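Why I finally quit buying fancy bread and started making my own

23/03/2025

So I have been baking my own bread since November, and I think I can say now that it's a habit and not a phase. My sister still says phase. She also said that about the running, and okay, she was right about the running.

It started with a bakery closing. There was a little place two streets over called Laltia that did a seeded loaf I was completely hooked on, and one Saturday I walked down there and the blinds were shut with a note taped to the door. They'd moved across town. I tried the supermarket version for a couple of weeks and it was fine, in the way that a hotel pillow is fine. Then I bought a bag of flour.

My first loaf was a brick. I mean you could have propped a garage door open with it. I'd killed the yeast with water that was way too hot (I was in a hurry, I'm always in a hurry) and then I baked it anyway out of pure stubbornness. We ate the middle bits as toast with a lot of butter. The second one rose so much it stuck to the shelf above it!

What got me on track was Solange Ross, who used to sit across from me at my old job and who has been baking since she was a kid. I sent her a photo of the brick and she called me up laughing and asked how I was measuring. With a cup, I said. A mug, if we're being picky. She made me promise to buy a scale before I did anything else, so I did, a cheap one, and the difference was kind of embarrassing. Same flour, same oven, same me, and suddenly there was a loaf on the counter that looked like a loaf. 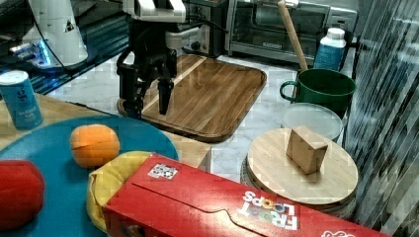

The other thing she told me was to leave it alone. I'm a poker. I lift the towel, I give the dough a prod, I put the towel back, I come back in ten minutes and do it all again. Now I mix everything after dinner, stick the bowl in the fridge overnight and go watch something. By morning it's puffy and smells a little like beer, and I shape it while the coffee is going. Cold dough is so much easier to handle too, it doesn't grab your fingers the way warm dough does.

I did go through a gadget stage, I'll admit that. I bought a proofing basket, a scoring blade, and a lidded pot that weighs as much as a toddler. The pot is worth it, I'd buy it again tomorrow. The basket I use maybe every other week, when I remember to flour it properly. The blade I've gone off completely and I'm back to the small serrated knife we've had since our first apartment.

Oh, and slicing! Let the thing cool first. I know. I ignored that one for a whole month because who can wait with the kitchen smelling like that, and every single time I got a gummy, squashed mess on the first cut. I give it 2 hours now, and I leave the house if I have to. A walk around the park and a stop at the library usually does it.

Amrit from downstairs has started getting half a loaf on Sundays, and in return I get whatever his mom has been cooking, which is a wildly unfair trade in my favor. Last week it was a jar of lime pickle that I have been putting on everything, eggs included. He wants me to try an onion bread next. I've never put anything in the dough besides seeds and one handful of raisins that all sank to the bottom, so if anyone has an onion loaf that works, please leave it in the comments. Do you cook the onions first? I'm guessing you cook them first.

I did make it over to Laltia's new place a few weeks ago, by the way. The seeded loaf is still better than mine. I bought two and put one in the freezer.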